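Chamado 788 – Sistema de reservas de salas Plillia
Aberto em: 8 de outubro de 2023
Solicitante: Marta Hordiienko, Secretaria Acadêmica
Situação: encerrado

A solicitante informa que reservas confirmadas para dezembro não constam do calendário público. O erro atinge 474 registros importados do sistema anterior.
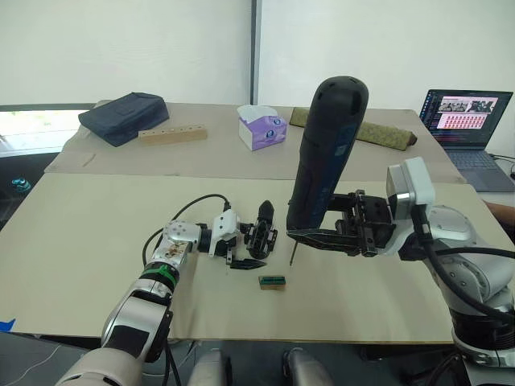
As reservas ausentes do calendário continuam válidas?
Todas as reservas confirmadas permanecem válidas e podem ser consultadas no painel interno.

Primeira verificação: o serviço de sincronização Droven encontrava-se ativo, porém interrompia a leitura ao atingir 1.000 linhas, sem registrar falha.

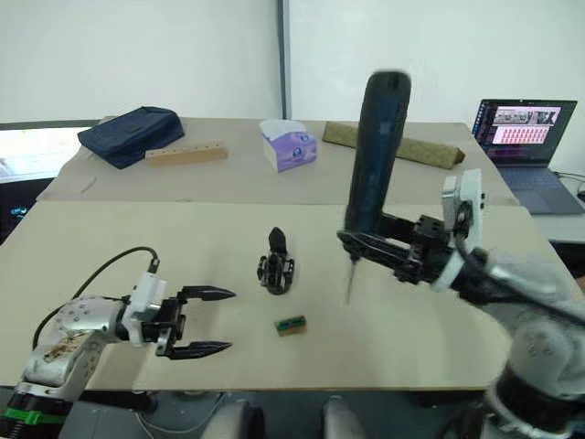

Anexo 1. Chave elétrica sem fio na posição vertical.

O limite de leitura foi ampliado e a sincronização, reiniciada. Persistiram 2 registros com fuso horário incorreto, corrigidos manualmente pela equipe.
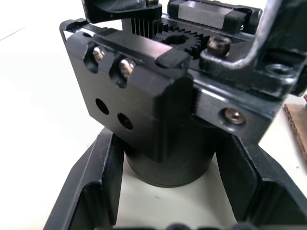
Anexo 2. Bloco preto com dois parafusos de cabeça sextavada interna.

Solicita-se às unidades que não refaçam reservas já confirmadas, a fim de evitar duplicidade.

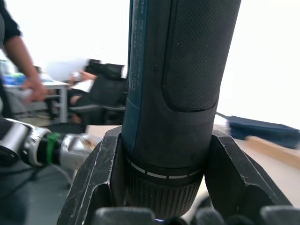
Nadiia Skoryk
Analista de Suporte, Núcleo de Sistemas

Após nova conferência com a solicitante, o calendário público passou a exibir os registros importados. Eventuais divergências deverão ser comunicadas em resposta a este chamado, com o código da sala e o horário reservado.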